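Will a Machine Ever Tidy the Spare Room?

My mother had a rule about the spare room, and the rule was that you didn't open the door when company came. I thought of her a good deal this spring, because I have been asking people who build robots when one of them might take on a room like hers, and the answers have been kinder and vaguer than I hoped.

Gemma Guerra has been at Kilico long enough to remember the first arm they bought, and she puts the kettle on before she'll talk about any of it. A factory, she told me, is a lovely place for a robot. At Cronin, where they pack bathroom fittings, a machine lifts the same carton from the same spot 600 times in a shift and never grumbles (I watched it for longer than was polite, and it was very soothing). Move the carton a hand's width and tip it on its side, though, and somebody has to walk over and put it right.

Homes are nothing but cartons tipped on their sides. Think of what goes into a box when you clear a bed: something stiff, something floppy, something in crackly wrapping that slides about, and a ribbon that was nice once and must not be squashed. You or I would do it while talking on the telephone. A gripper with 2 fingers has to be told, or shown, how hard to squeeze each one, and where to hold it so the rest doesn't flop over and take the lid with it.

Showing is the fashion now. People do the chore themselves with the gripper in their own hand, over and over, and the software learns from that. Szymon Wysocka let me have a go at folding tea towels this way on 29th March, and I managed 3 before my wrist gave out. He says his own best attempt at Plurkico's sorting task was number 671, and that the earlier ones are best forgotten. 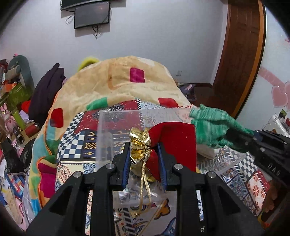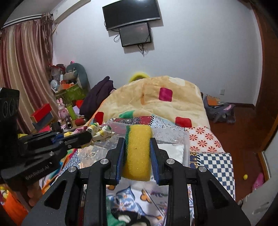
A bow and a sponge, each held between the same sort of blue pads, and about as different to pick up as two small things can be.

Noreen Ó Néill wrote to me after reading a draft of this and thinks I'm being too patient with the lot of them. She has been hearing that the household robot is nearly ready for as long as she has had a household, and she would settle for one that could find the other sock. If it can do that by September, she'll make room for it in the hall cupboard, next to the bread maker.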